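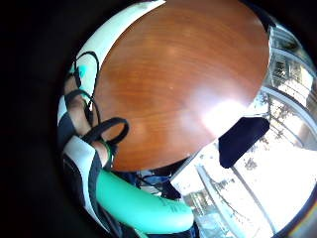
Sunlight on a wooden tabletop.

Dear friends of the Lirnberg Reading Room,

I've been meaning to write about the letter exchange since May, and every time I sat down to do it another envelope came through the door and I read that instead! So please forgive the wait, and put the kettle on, because I have a fair bit to tell you.

Many of you will remember that we started writing to the library in Cunthorpe after Ida Dreßler found a bundle of old postcards from there in the back of a donated cookbook. She wrote to ask if anyone knew the family (they did, and a granddaughter wrote back a lovely long page about her), and before we knew it half the Thursday knitters wanted a pen pal of their own. We now have 154 people writing, the youngest in second grade and the oldest a retired bus driver who uses green ink and both sides of the paper.

The letters are mostly about small things, and I like them all the better for it. There has been a lot about tomatoes. There was a very lively back-and-forth over whether you can freeze potato soup, which ran through five letters and is still not settled to my satisfaction. One gentleman sent his late wife's recipe for plum cake and asked us to bake it and tell him how it compared, so we did, and I think we used too much cinnamon, but the plate came back empty.

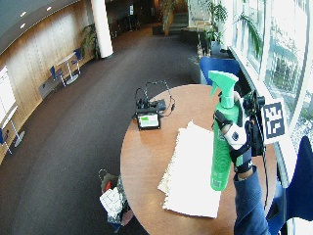
A green spray bottle, held over the round table.

If you would like to join in, come by any afternoon after 3 and ask for the blue folder. You don't need fancy paper or neat handwriting. A page is plenty, though I should warn you that Ida's first letter ran to eleven, and she got twelve in return. We can pay the postage for up to 200 more letters this year thanks to the bake sale, so please don't let the price of a stamp keep you away.

We've also been asked if we will ever print a little book of the best ones. I would dearly love to, but only with a yes from every writer, so there is a slip in the folder you can sign if you're willing (and no hard feelings at all if you aren't).

One last thing: whoever left a letter in the return slot addressed only to "Margaret, with the geese," please come and see me. Cunthorpe has two Margarets on our list and both of them keep geese.

With love from all of us at the Reading Room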